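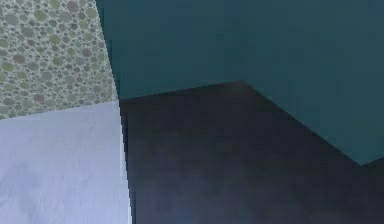 Capítulo 4
El inventario: saber lo que se tiene

Toda empresa cree saber lo que guarda en el almacén. Es una creencia tranquila, heredada casi siempre de la persona que ocupaba antes el puesto, y suele durar hasta la primera vez que alguien baja con una linterna y una carpeta.

Tomemos el caso de Pultano, una distribuidora de material para el hogar con sede en Vosdale. Según sus libros, a finales de agosto había en existencias 642 lámparas de mesa. El recuento físico dio 617. Las 25 que faltaban no se habían vendido, no se habían devuelto y no constaban como rotas. Seguían figurando en el balance, eso sí, con un valor unitario impecable y dos decimales.

La responsable de contabilidad, Vija Kalniņš, propuso repetir el recuento. El jefe de almacén, Kalevi Lappalainen, propuso repetir la contabilidad. Los dos tenían parte de razón, y de esa discusión, que se prolongó hasta bien entrada la tarde de un sábado, sale casi todo el contenido de este capítulo.

4.1 Qué entendemos por existencias

Llamamos existencias a los bienes que la empresa posee para venderlos, para transformarlos o para consumirlos en su actividad. La definición cabe en una línea y ha dado trabajo a varias generaciones de auditores. La dificultad está en el verbo poseer. La mercancía que viaja en un camión puede ser ya del comprador o todavía del vendedor, según lo pactado en el contrato; la que está en depósito ocupa nuestras estanterías y pertenece a otro; la que hemos prestado a un cliente para una feria es nuestra, aunque el cliente lleve tres ferias sin acordarse.

Conviene separar también las existencias del inmovilizado. El criterio es el destino del bien y no su aspecto. Una silla que Pultano compra para revenderla es existencia; la misma silla, colocada en recepción para que esperen las visitas, es mobiliario y se amortiza. Si un comercial necesitado de espacio la devuelve a la estantería, el contable tendrá que decidir si ha presenciado una reclasificación o una mudanza.

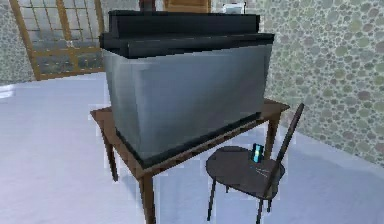 El caso inverso es igual de frecuente. Un artículo de exposición que nunca se pensó vender acaba en manos de un cliente insistente, con factura y todo. Para el registro, la operación es la baja de un elemento del inmovilizado. Para el comercial es una venta como cualquier otra, y esperará su comisión.

4.2 Inventario permanente e inventario periódico

En el sistema permanente, cada entrada y cada salida se anotan cuando se producen. El saldo está siempre al día, con la condición nada menor de que alguien anote. En el sistema periódico, la empresa se limita a contar en fechas señaladas y deduce el consumo por diferencia:

Consumo = existencias iniciales + compras − existencias finales

La fórmula es correcta y muy discreta. Si Pultano empieza el periodo con 300 alfombras, compra 13 y termina con 300, el consumo es de 13, y el cálculo no distingue entre las vendidas, las estropeadas por una gotera y las que salieron por la puerta de atrás. Todo lo que no está se da por consumido.

Lappalainen defendía el sistema permanente, que en su almacén se llevaba en una libreta de tapas duras. Faltaban algunas páginas. Kalniņš pidió verlas y se le explicó que correspondían a semanas de mucho movimiento.

4.3 Las diferencias de recuento

Cuando el recuento y los libros no coinciden, prevalece el recuento. Antes de registrar el ajuste hay que buscar la causa, empezando por las más aburridas: un albarán sin contabilizar, una caja contada por unidad o una referencia duplicada. En la delegación de Araya, un mismo espejo figuró durante años con dos códigos distintos, y cada uno tenía su propio precio.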